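**Tray and basket sorters wanted, Saturdays in November**

We need 4 more people for our tabletop tidying sessions at Turnstead, and if you're the kind of person who straightens the cutlery drawer while the kettle boils, we would love to have you!

The work is simple and pretty absorbing once you get going. You stand at a table with a few household things on it (trays, baskets, small tubs) and put them where the task card says. Sometimes that's a tray into a basket, sometimes it's back out again, and then you do it over with the pieces in new spots. Slow and steady is fine.
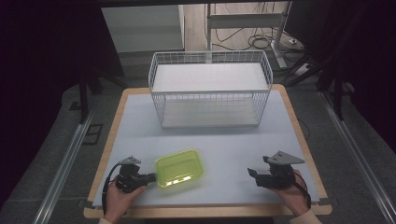

A shift runs 3 hours with a proper break in the middle, and there's coffee, tea and a very good bakery two doors down. You'll be on your feet for most of it, so wear comfortable shoes and sleeves that don't flop over your hands. First-timers get a practice round with someone who has done it before.

You should be:

- 18 or older
- happy using both hands for light, repeated movements
- okay with doing the same small job many times in a morning
- able to come to at least two Saturdays

No experience needed. Our last group had a retired mail carrier, two nursing students and a guy who builds birdhouses, and they all did great.

Shifts are paid, and we'll send the rate and start times before you commit to anything. To sign up, stop by the Cheetham Building front desk and ask for form 1354, or leave your name and a phone number there. Tell us which Saturdays you can make and if you'd like to bring a friend!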